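Gadine Running Track – Pre-Meet Safety Checklist, May

Completed by: Eldana Gebremichael, Meet Safety Officer
Applies to: sprint straight, warm-up area, changing rooms, first aid room
Status codes: **P** pass, **C** pass with comment, **F** fail, must be corrected before use

## 1. Track surface

- [x] Lanes swept and free of grit – **P**
- [x] Surface joints flat, no lifting at the seams – **C**
 *Slight lifting at the inside of lane 2, past the 30 m mark. Taped for now. Permanent repair has been requested from Mekonnen.*
- [x] Lane lines readable along full length – **P**
- [ ] Run-off area beyond the finish clear for at least 20 m – **F**
 *Stacked hurdles and one bench were found inside the run-off. These must be moved before the first warm-up. Sprinters do not stop at the line, and the end wall is not padded on the left side.*

## 2. Starting and timing equipment

- [x] Starting blocks lock firmly at all settings – **C**
 *Block 6 slips on its rear pedal. Removed from use and tagged.*
- [x] Spikes on block rails complete – **P**
- [x] Timing gates (Clakix) fixed to stands, cables covered – **P**
- [x] Wind gauge upright and placed outside the lanes – **P**
- [x] Starter's stand stable – **P**

Any claim of a track or age-group record depends on the timing and wind readings. Officials are reminded that equipment moved after this inspection must be checked again and initialed by the chief timekeeper.

## 3. Spectator areas

- [x] Rope line set back from lane 1 – **C**
 *Adequate for a normal meet. Attendance has grown since the spring sprint video was shared online, and people with phones tend to lean over the rope near the finish. Two additional marshals are to be posted there.*
- [x] Exits open and unlocked – **P**
- [x] Bleacher bolts tight – **P**
- [ ] Handrail on north steps secure – **F**
 *Loose at the lower bracket. Steps closed until repaired.*

## 4. First aid and changing rooms

- [x] Kit sealed and in date – **P**
- [x] Ice available – **P**
- [x] Stretcher accessible – **P**
- [x] Clean towels supplied – **P**
- [x] Floors dry, mats flat – **C**
 *Mat at the shower entrance curls at one corner. Felerer to replace under the existing service agreement.*
- [x] Emergency numbers posted – **P**

## 5. Result

The facility may open for warm-up once both items marked **F** have been dealt with: the run-off area must be cleared, and the north steps must remain closed or be repaired. Items marked **C** do not prevent use but will be reviewed at the next inspection.

Reinspection of the run-off area: 7:30 a.m., before athletes are admitted.

Signed: E. Gebremichael 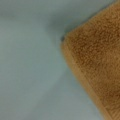
Towel, tan terry cloth, folded.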